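Tabletop cleaning tips I've stopped believing

White surfaces show everything, and the advice about keeping them white is mostly rubbish. I've had a white table in the kitchen for two years and have tried nearly all of it.
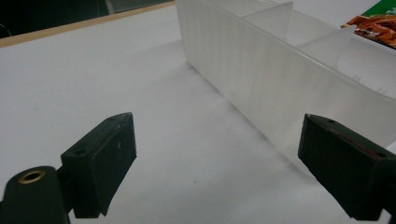
Start with bicarb and vinegar. People love the fizz. Mix the two together and the acid and the bicarb mostly cancel each other out, so you've paid for two things and ended up with slightly salty water. Use a bicarb paste on its own for tea rings, leave it ten minutes, wipe off with a damp cloth. Keep vinegar for the kettle, and well away from marble or any other limestone-type benchtop.

Magic erasers do work, I'll give them that. They're also a very fine abrasive. On a glossy top you'll get a dull patch exactly where you scrubbed, and you'll only see it when the afternoon sun comes in low. Try one underneath the table first.

Toothpaste for scratches: no. It's an abrasive again, this time with mint. Anas Kassab next door swore by it until he saw his own table in daylight.

Turmeric is the one I get asked about. Wipe it straight away with dish soap and warm water, then let the sun have a go at whatever's left. A yellow ring by my window faded over a week with nothing on it at all -- after I'd wasted a whole Saturday on it with lemon juice.

Sprays with "shield" or "barrier" on the label. I bought one called Prevent, used the lot, and couldn't pick the treated half from the untreated half. Maybe yours is different. I'd want to see it on half a table before I believed it.

Felt pads under vases and lamps are cheap and worth having, but check them now and then. Grit gets stuck in the felt and then you've got sandpaper.

What I do now is pretty dull. Microfibre cloth, a drop of dish soap, warm water, then a dry tea towel so it doesn't streak. Coasters for red wine and beetroot. Hot pans go on a trivet, whatever the brochure says about heat resistance -- read the small print and it's usually talking about a cup of coffee.

Marker pen comes off with a dab of metho on a cotton bud. Patch test it, and open a window.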